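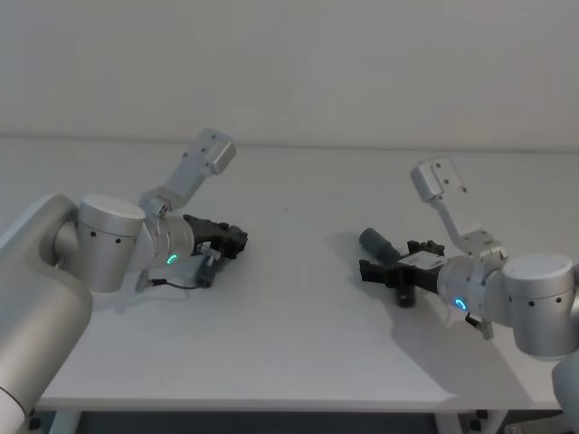
Figure 2. Two arms with black grippers over a white table.

4.3 Do lunch clubs reduce loneliness?

The claim that a weekly lunch club makes older people less lonely is repeated in most of the council papers we read, usually with no source. Where a source is given, it is nearly always the Grabowska survey, which had 2369 replies. Only 837 of those came from people who had been to a club more than once, and they were asked how they felt while still sitting at the table. We doubt that many would complain about the company with the company listening.

The Gerero clubs kept better records. Members filled in a short form at home in February and again in the summer. Scores rose a little, but those who had stopped coming were left out of the second round, and at one site that meant up to 80 people. Ventura, who ran the forms, accepts this in his own notes and then goes on to call the result "clear". We can't agree. People who drop out may be ill, bored or put off by the bus fare, and their answers are the ones we would most like to see.

None of this shows that the clubs fail. A hot meal on a Saturday may be worth paying for whatever it does to a score.

We use cookies to remember your reading settings. Accept / Manage

Contact: Rigoberto Ventura, Cerkeo | Copyright Cerkeo | Back to top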